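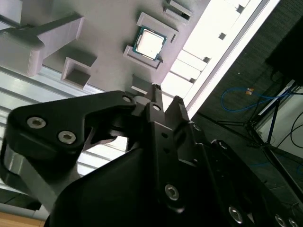 Hevell opens repair and reuse service for office computers in Fillevach

Fillevach, 10/10/2018. The company Hevell today opens a new service for offices, schools and small shops that want to keep their desktop computers in use for a longer time. The service is placed in the former Turnard building, near the railway station, and it has 15 employees.

Customers can bring their computers to the desk or ask for a collection. Every machine is tested, and the customer receives a written price before any work is started. If the repair is too expensive, the customer may leave the computer with us and the good parts are kept for other repairs.

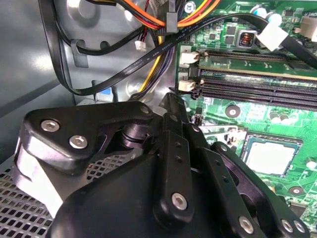

The price of a first test is 24 euros. This amount is taken off the bill when the repair is accepted. Schools do not pay for the test until the end of March.

"Many small offices buy new computers when only one part is broken," says Sandrine Bailly, director of Hevell. "We would like that they ask us first."

During the trial period the team received 800 computers, and 200 of them came from the accounting firm Robles. Rodrigo Cordero, office manager at Robles, was satisfied that his colleagues could continue with the same machines and the same programs.
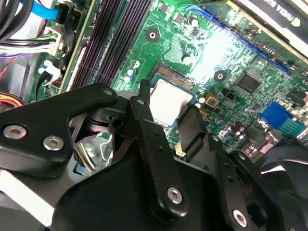 Data on the disks stays private. On request, Hevell deletes it and gives a signed paper for each disk. Candela Segura is responsible for this part of the work and answers all questions about it.

The desk is open from Monday to Friday. Collections must be booked one day before.

Press contact: Humaira Siddiqui, Hevell | © 2018 Hevell | Back to top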